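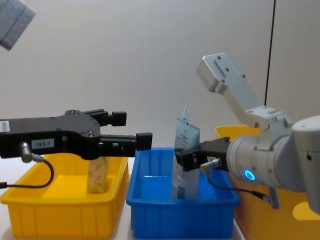
Reading time: 2 min

Filed under: Picking software

Villey Planner

Villey plans grasps for two arms sharing one row of bins, and keeps them from meeting in the middle. Clear packaging, hang tabs, patterned cartons: it has opinions on all of them, and writes them to a log you can read.

Replanning takes 40 ms. Arguing with Torbjørn Hägglund, who wrote the collision checker, takes longer.
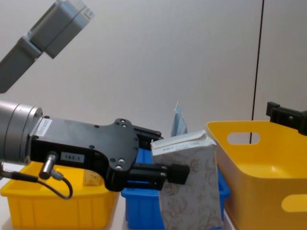 What you get

Planner, bin editor and 16 grasp templates. Dredex drivers sold separately, sorry.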